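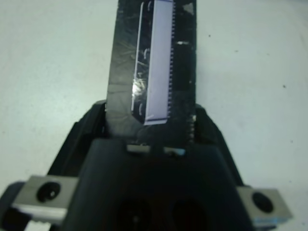

About Gomlow

Gomlow is a packaging and print finishing shop in Nedbridge. We make small cartons, sleeves and labels for companies that sell parts, tools and household goods. Most of our orders are short runs, and many are repeat jobs.

The business was started by Maxence Baudry and Anatole Aubert, who had worked together at a larger printer. They began with 2 machines in a rented unit on Rey Street. We moved to our present building in October, nine years later, and now have almost 60 regular customers.

A lot of our work is dark packaging with a gloss finish. Black boxes show fingerprints, scuffs and glare more than light ones do, so we check proofs under the same kind of lighting used in stores. Product drawings with fine lines and small repeated marks get a second check at full size before the job goes to press.

Maxence runs the press room and handles color matching. Anatole looks after die cutting, folding and gluing, and he is the person to ask about unusual sizes. Quotes go out within two working days if we have a flat drawing and a quantity.

We keep cutting dies for past jobs on the shelves at the back. Customers who reorder don't pay for a new die unless the size has changed. The Pivgate cartons, our longest running job, still use the original layout.

Visitors are welcome by appointment. Please use the side entrance and ring the bell.

Page updated 19 April 2021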